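December 31, 2020
By the home and garden desk

Borby's plant swap table is back, and I'm so glad!

If you've walked past the Kamel building this week you may have noticed the lights on late. Borby, the little houseplant shop on the ground floor, has brought back its swap table for the last days of the year, and I went down on my lunch break with a spider plant under my coat (it was freezing) to see what was going.

For anyone who missed it in September, the idea is simple. You bring a rooted cutting or a small potted plant, you put it on the table, you take another one home. No money changes hands. The shop supplies the potting mix, and there's a box of used pots by the door that you can dig through. I dug through it. I now own two more pots than I needed.

The September swap was the first one, and it moved over 800 plants in 10 days, which surprised everybody at the shop, me included, and I only write about it. This time they've set themselves a target of 2000 by the time it wraps up, and they've brought in a second table from Trado, the secondhand furniture place across the street, to make room. I liked the second table better. It's lower, and you can see right down into the pots and check the soil before you commit.

A few things have changed. Visits are booked in short slots now, with only a handful of people inside at once, and masks are required. Anything you drop off sits on a separate shelf for 48 hours before it goes out, so the staff can look it over for fungus gnats and mealybugs. I had a bad time with mealybugs last winter - I lost a hoya I'd had since college - so I'm all for the shelf.

What's on offer changes by the hour. When I was there it was heavy on pothos and jade, with a few begonias that were gone before I could get my glasses unfogged. There was one very sad fern that I kept going back to. I left it, and I've been thinking about it ever since, so if you're the one who took it, please mist it.

The part I had the most questions about was repotting. I'm a rough repotter. I tend to yank. The shop's advice is to hold the plant low on the stem, close to the soil, tip the pot and let the root ball slide out on its own. Go up only one pot size. If there's a stake in there, leave it alone until the plant is settled in its new home, then decide if it still needs one. And water the day before, not the day of, so the soil holds together but doesn't turn to soup all over your table.

Small pots got a lot of talk too. They look sweet on a desk or a bookshelf, but they dry out fast in heated rooms, and a tall leafy plant in a tiny pot will go over the first time somebody bumps the table. I keep mine next to a stack of books for exactly that reason, and even so I've swept up more dirt this month than I'd like to admit.

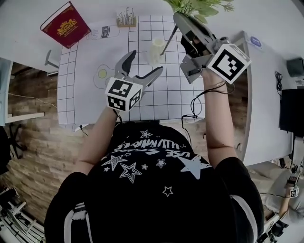 Lolo, who left a note on our page after the September piece, disagrees with me on the small pots. Tiny ones are fine, the note said, if you set them inside a heavier pot with gravel in the bottom, and you can skip a lot of the watering worry by standing the whole thing on a tray of wet pebbles. Fair enough! I'm going to try the gravel trick with the jade I brought home and see how it does by the window.

Slots are free and you can book them at the counter or by phone. Bring your plant in something with a flat bottom, put a label on it if you know what it is, and wrap it up well for the trip, especially anything tropical. A paper bag folded over at the top worked for mine. If you have spare pots, they'll take those as well, as long as they've been scrubbed.

I'll be back next week with another spider plant. I have so many spider plants.

Recent items
Trado extends its winter hours
Five houseplants that put up with a dark hallway
What to do with the tree after the holidays
Kamel building gets its new front doors
Reader tips: keeping gnats out of the kitchen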